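Tue 5 March | by the Hetham bench blog
2 min read
Print | E-mail

Teaching the arm to tidy up

I recorded 23 demos over the weekend and kept most of them. The task is simple: pick up the toy truck, drop it in the bin, back off. I drive the arm with a pair of hand controllers and the Idus software logs the joints and the wrist camera while I do it.

My first 6 were bad. I was watching the arm from my chair and steering by that, but the policy only gets the wrist camera. If I can't do the job from that view, it has no chance of learning it. So now I turn my chair around and work from the monitor. It's slower, and I bumped the bin more than I'd like to admit, but the runs are more use to me.

Other things I changed:

I move the truck before every run, sometimes well off to one side. In August I left everything in the same spot and the arm learned to grab air at that spot.

I start with the fingers wide open. Closing early was my worst habit.

I stop for one second over the bin before letting go. Skollent's notes say to cut pauses out, and I may do that later, but for now I want a clear release.

Training runs tonight. If it goes badly I'll record more with the truck close to the bin. 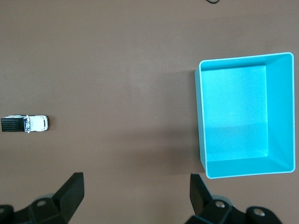 Wrist camera view, truck far left, bin on the right.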